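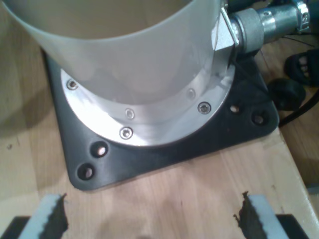

Vue de la pince sur un poste de table : platine noire vissable, bride en aluminium et bas du fût blanc.

Collecte de démonstrations : questions fréquentes

Cette page s'adresse aux personnes qui enregistrent des démonstrations pour le projet Imine, chez elles ou dans nos locaux. Elle est tenue à jour par Nadja Hofstetter. Dernière révision : juillet.

Qu'appelle-t-on un épisode ?
Une seule exécution d'une seule tâche, du départ de la pince jusqu'à son retour en position ouverte. Un épisode dure au maximum 90 secondes. Au-delà, l'outil Pawlak coupe l'enregistrement et l'épisode est classé incomplet.

Combien d'épisodes faut-il par tâche ?
300 par tâche, répartis sur plusieurs lieux. La liste actuelle compte 31 tâches. Vous n'êtes pas tenu de les faire toutes : choisissez celles qui conviennent à votre logement et indiquez-les dans Pawlak avant de commencer.

Comment tenir la pince ?
À deux mains pour les objets larges, à une main pour le reste. Gardez les deux doigts visibles en bas de l'image pendant tout l'épisode. S'ils sortent du champ, la caméra a bougé sur son support : resserrez-la et refaites le calibrage.

Que faire si un bras est monté sur la table ?
Vous pouvez travailler à côté. Approchez la pince lentement, doigts ouverts, et évitez de toucher le fût ou la bride. Les câbles posés à proximité de la platine restent où ils sont.
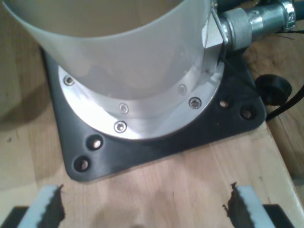 Approche doigts écartés, face à l'avant de la platine. Les trous de fixation restent visibles de chaque côté de la bride.

Les reflets sur le métal posent-ils un problème ?
Non, tant que les contours de la pièce se lisent. Nous gardons les images avec reflets, le modèle en rencontrera aussi à l'usage. Si toute une zone de travail est blanche, changez d'orientation ou baissez un store.

Faut-il ranger avant d'enregistrer ?
Non. Laissez sur la table ce qui s'y trouve d'habitude. Retirez seulement les papiers portant un nom ou une adresse, les écrans allumés et les photos de famille.

Quelqu'un peut-il se trouver dans la pièce ?
Oui, avec son accord. Les pieds, les jambes et les mains sont acceptés. Un visage entraîne la suppression de l'épisode au moment du tri.

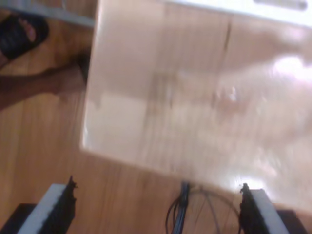
Panneau clair au-dessus de la pince, doigts ouverts. Une partie de l'image est floue ; les pieds d'une personne sont visibles à gauche.

Les images floues sont-elles rejetées ?
Pas à l'unité. Un passage flou est normal quand la pince ou l'objet se déplace vite. Le tri porte sur l'épisode complet : il est écarté si le moment de la saisie ou celui du lâcher est illisible.

Dois-je supprimer mes essais ratés ?
Non. Marquez-les « échec » et envoyez-les avec les autres. Ils servent à entraîner la partie du système qui estime si une tâche est terminée. Sur le dernier lot reçu de l'équipe Usden, 161 épisodes portaient cette mention et tous ont été conservés.

Puis-je enregistrer le soir ?
Oui, à condition d'allumer l'éclairage de la pièce. Notez « lumière artificielle » dans le champ prévu.

Quand faut-il envoyer les fichiers ?
Le vendredi avant 18 h, par le client Nellis. Laissez l'ordinateur branché jusqu'à l'affichage du message de fin de transfert. N'effacez pas la carte avant d'avoir reçu la confirmation par courriel.

Un patin de doigt est abîmé, que faire ?
Arrêtez la session et demandez une paire neuve à Nadja Hofstetter. Remplacez toujours les deux patins en même temps, puis enregistrez un nouveau calibrage. Les épisodes déjà faits restent valables.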